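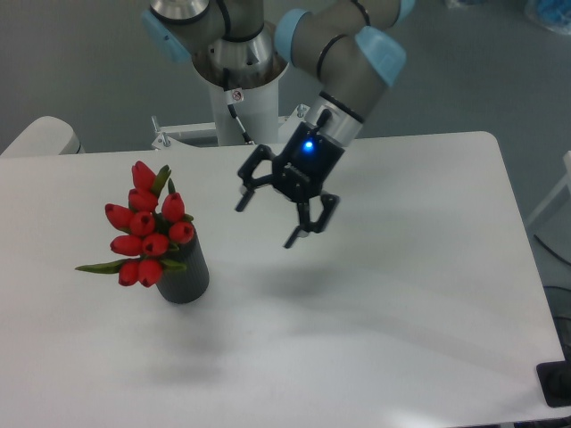
Cut tulips keep growing after they are cut. The stem can add an inch or more in the vase, most of it in the section just under the flower, and the head turns toward whatever light is strongest. A bunch arranged at eight in the morning has a different outline by late afternoon. For Seema Chauhan, who has supplied cut flowers to offices, clinics and workshops in Skirkeck since she left a wholesale job, this is the main technical fact about the flower, and most of her working methods follow from it.

"People put them in straight and expect them to stay straight," she says. "A rose will do that for you. A tulip goes where it wants. You plan for the lean or you pick another flower."

Her business, Wulton, runs out of a single unit with a cold room at the back. Between January and the end of April it handles tulips nearly every working day. In a good week that is 1,000 stems, nearly all from one grower, Kuo-hua Chou, whose greenhouses are 62 miles away. He pulls the flowers with the bulb attached and stores them upright and dry at just above freezing. The bulb is cut off on the day of delivery.

Chauhan orders red more than any other color. She has tried to shift clients to white and apricot, with little success. Red holds its color longest under office lighting, she says, and shows the least bruising. Against a white desk or table it also needs no filler. She stopped adding eucalyptus and fern to tulip orders two years ago and has had one complaint.

The stage at which the flower is cut matters more to her than the variety. She wants the bud fully colored and fully closed. If green still shows at the base of the petals, the bud may stall and never open. If the petals have already parted, the client loses two or three days.

"Closed and colored. I check the tip of the bud first. The petals should meet in a point and feel firm when you press the side. If it gives, it was stored too warm somewhere along the way."

On arrival the stems stay in their paper sleeves. Chauhan's assistant, Kiri Hoani, recuts them with a knife, taking off half an inch, and stands the wrapped bunches in 4 inches of cold water for at least two hours. The wrap is left tight and comes up level with the heads. This is what sets the stem. A tulip that fills with water while bent will stay bent, and no later treatment fully corrects it.

Hoani came to the work from a restaurant kitchen and keeps a log of water temperatures, which Chauhan admits she would not have thought to do. The log covers three seasons. Its clearest result concerns depth. Bunches moved from conditioning into deep water softened at the stem base earlier than bunches kept in shallow water and topped up daily.

"I was filling everything to the neck," Hoani says. "That is what you do with hydrangeas. With tulips you are just soaking the stem. Three inches in the final vase is plenty, as long as somebody looks at it every morning."

That last condition is the weak point of any office contract. Tulips drink quickly on the first day, and a shallow vase can be dry by the second morning. Wulton's delivery card asks for a cup of cold water each day and says nothing else. Earlier versions carried six instructions. Clients read none of them.

No flower food is used for tulips. Chauhan tested two commercial sachets and found that both pushed the stems to stretch and the leaves to yellow. She has no opinion on pennies, aspirin or vodka, all of which clients ask about. A pin through the stem under the head does slow the stretching, in her experience, but she will not do it on an order of any size.

On leaves, she and Chou disagree. He ships with all foliage on and would prefer it stayed there, on the grounds that a tulip without leaves looks like a lollipop. Chauhan takes off anything that would sit below the waterline and one more if the bunch is crowded. The upper leaves stay. She likes a long one to come out sideways, low down, where it gives the eye something to follow besides the heads.

"I will leave a leaf that sticks out at an odd angle. I will not leave one in the water. It goes to slime in three days and takes the rest with it."

The vase does a good part of the arranging. Wulton uses cylinders almost exclusively, and for tulips Chauhan prefers dark ones. Her standard is a charcoal gray cylinder with fine vertical ribs on the outside, bought under the Lazarević name from a restaurant supplier that was clearing its shelves. She took every one in stock and has been rationing them since. A dark wall hides the waterline and the cut ends. The ribs hide fingerprints and hard water marks, and they give a grip when the vase is wet.

Proportion is worked out by hand. For an upright bunch she cuts the stems to one and a half times the height of the vase. For a leaning bunch she goes shorter on the low side, so that the bottom heads hang over the rim and lie against the wall, and leaves the top one or two longer.

"All the weight on one side, and I don't fight it. Some heads go high, some rest on the rim, a couple hang down past it. If the vase is heavy enough, it will stand. If it isn't, you find out on the client's carpet."

For this reason the lighter containers have been retired. A narrow glass cylinder went over at a dental office in March, and the cost of the carpet cleaning was more than the season's profit on that account. Anything that leans now goes out in a vase with a thick base.

Placement is settled on the first visit. Chauhan looks for a surface out of direct sun and away from fruit, vents and radiators. She favors plain white tables with a matte top, because gloss doubles every stem and makes a small bunch look untidy. She also prefers to put the vase to one side of the table and leave the rest clear. Centered arrangements, she says, get moved within the hour by the first person who needs to work.

Salamatu Okafor, who manages the shared workrooms at Buvley and has taken a weekly delivery for four years, confirms this. Her rooms have long white tables, and every arrangement that started in the middle ended up on a windowsill, where the heat opened the flowers flat in a day. Since the vases started going to one end they have stayed where they were put.

"I don't know anything about flowers," Okafor says. "I know that when they lean toward the window I give the vase a half turn, and by lunch they are confused and stand up for a while. Seema told me to do it once a day. I do it when I pass."

Turning works, Chauhan says, as long as it begins on the first day. By the fourth day the stems have hardened and the head will twist without the stem following. She tells clients to stop at that point and let the bunch fall however it likes. Many prefer it then.

Prices went up in October, when Chou's energy contract was renewed. The tulip rate held through the first orders of the season and was then raised to match the rest. Ikechukwu Odukoya, who does the driving and the invoices, argued for reducing stem counts and holding the price. Chauhan refused. She would sooner lose an account than send a thin bunch, and two accounts did go.

Next winter's order is already placed. It includes 800 stems of a late red she has not carried before, shorter in the neck and slower to stretch, according to the grower. Hoani has set aside a shelf in the cold room to test it against the current one, in the same vases and at the same depth of water. Chauhan expects it to lean as well, a day or so later than the others.

Wulton takes new weekly orders for Skirkeck from the first week of January. Vases remain the property of the shop and are collected at the next delivery.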